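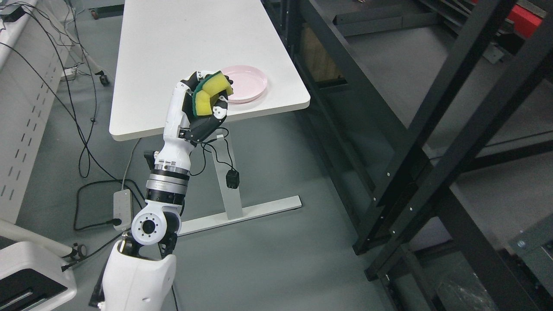

4.2 공개 시연의 구성

공개 시연은 12월에 Skavton 연구동에서 진행하였다. 방문객은 9명이었고, 세 조로 나누어 순서대로 입장하였다. 대부분은 Kukness 지역의 급식 시설에서 일하는 분들이며, 로봇을 가까이에서 본 경험은 많지 않았다. 시연의 과제는 설거지 준비 동작이다. 로봇 손이 수세미를 쥐고 접시의 가장자리까지 가져가는 것을 한 단위로 정의하였다.

그림 3은 파지 단계를 나타낸다. 손가락이 수세미를 강하게 감싸서 수세미가 조금 휘어 있고, 분홍색 접시는 흰 테이블의 모서리 가까이에 놓여 있다. 부드러운 물체에서는 이러한 변형이 접촉 위치의 추정을 어렵게 한다. 우리는 Yammine 제어기의 힘 상한을 시연 전에 두 번 조정하였고, 두 번째 값을 모든 조에 동일하게 사용하였다.

각 조의 관람은 설명, 시연, 질문의 순서로 하였다. 설명은 한국어로 하였으며, 전문 용어는 되도록 피하였다. 방문객의 질문은 속도보다 위생에 관한 것이 많았다. 예를 들면 손가락 마디 사이에 세제가 들어가는 경우에 어떻게 세척하는지를 두 개의 조에서 물었다. 현재의 손은 방수 구조에 대한 평가를 받지 않았으므로, 이 질문에는 충분한 답을 드리지 못하였다. 또한 한 방문객은 접시를 겹쳐 놓은 상태에서도 같은 동작이 가능한지 질문하였다. 이 조건은 본 연구의 범위에 포함되지 않는다.

질문의 내용은 진행자가 종이에 기록하고, 시연이 끝난 후에 Preltgate 과제의 요구 사항 목록과 비교하였다. 목록에 없는 항목은 세척 방법과 소음이었다. 두 항목에 대한 검토는 5장에서 서술한다.

그림 3. 공개 시연 과제의 파지 단계. 로봇 손이 노란색과 녹색의 수세미를 접시의 왼쪽 가장자리에서 쥐고 있다.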